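Nivmont interlocking block kit with the Flovier fingertip pads: a long-term review

I have put off writing this one up, partly because I like the kit so much and partly because the trouble I had with it took me most of October to understand. If you came looking for a quick yes or no, it's a yes, with a serious warning about the finger pads. If you have a cup of coffee going, stay a while and I'll tell you how I got there.

The Nivmont set is meant for people teaching a robot arm to do simple assembly. You get a slotted base and a family of chunky pieces that go together on it, each shape in its own bright color, and you set the arm to picking them up and placing them in order. I paid $219 for the version that comes with the Flovier rubber pads, which I figured would save me cutting my own (I have cut my own before, and I have the scarred thumbs to show for it). My arm lives at one end of the garage in a Trestgate bench enclosure, which has served me well and which I reviewed here last year.

The piece I came to dread was the long yellow bar. It is a lovely thing, smooth and square and nicely finished at the corners, and it is a bear to hold. Pick it up at the middle and it hangs there as level as you please. Pick it up near one end, which my program had to do to keep clear of its neighbors, and all that length wants to swing down and pivot between the pads.

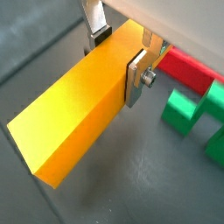 The long bar in the grip, with the red and green blocks waiting on the table.

For the first couple of weeks I saw nothing wrong at all. Then one evening a bar came out of the grip partway across the table and landed flat with a bang that brought the dog in from the yard. I blamed my grip setting, nudged it up, and went on. A few nights later it happened again, and this time the arm carried on to the slot with nothing in its fingers, opened them politely, and marked the step as complete. That bothered me a good deal more than the drop did. A dropped toy block is a small matter. A machine that believes it is still holding something is a safety matter, and if you take one thing from this review, please let it be that you should turn on a grip check before you turn on anything else. The kit's starter program leaves it off! I found the setting on page 30 of the booklet, in a paragraph about saving cycle time.

So then I got stubborn and went hunting for the cause. I slowed the arm down. I cleaned the bars with dish soap. I swapped bars end for end in case one side was slicker than the other. I must have sat on that stool for hours watching lift after lift, and I would tell anyone with a similar fault to do the same, with a hand near the stop button and the other one well out of the way.
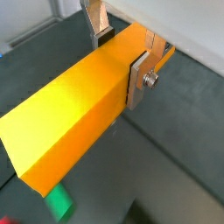
Watching the pads on another lift of the yellow bar.

What I found in the end was the glue. The Flovier pads are stuck on with a thin adhesive film, and on my set the film had begun to creep. The rubber gripped the bar just fine, but the pad itself was sliding a hair on the metal behind it every time the weight came on, until one corner let go. Squeezing harder, as I had been doing so confidently, only made it creep faster. I peeled both pads, scrubbed the metal with alcohol, and put them back with a McKinnon contact cement I keep for shoe repairs. Let it cure overnight, however eager you are.

I also moved the pick point closer to the middle of the bar wherever the layout allowed. After that I set up the full assembly again and felt the old fondness coming back.

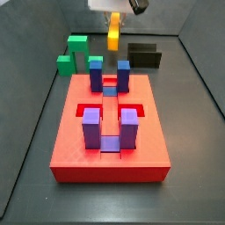 Purple and blue pieces standing on the red base, and the yellow hooked piece in the air behind it.

The base deserves its own kind word. It is thick, it sits flat, and the slots are cut cleanly. The U-shaped pieces are the easy part of the set, with good tall sides for a gripper to find. The curved yellow one takes more thought, and I'd save it until your simple lifts are dependable.

I wrote to Nivmont about the adhesive and got a courteous answer and a fresh pair of pads, with the same film on the back. They're in a drawer. I also asked them to switch the grip check on in the starter program, and they said they would pass it along.

My score is 8 out of 10 for the blocks and 3 out of 10 for the pads as shipped. If the kit is sold without the pads by the time you read this, buy it that way and glue on your own rubber.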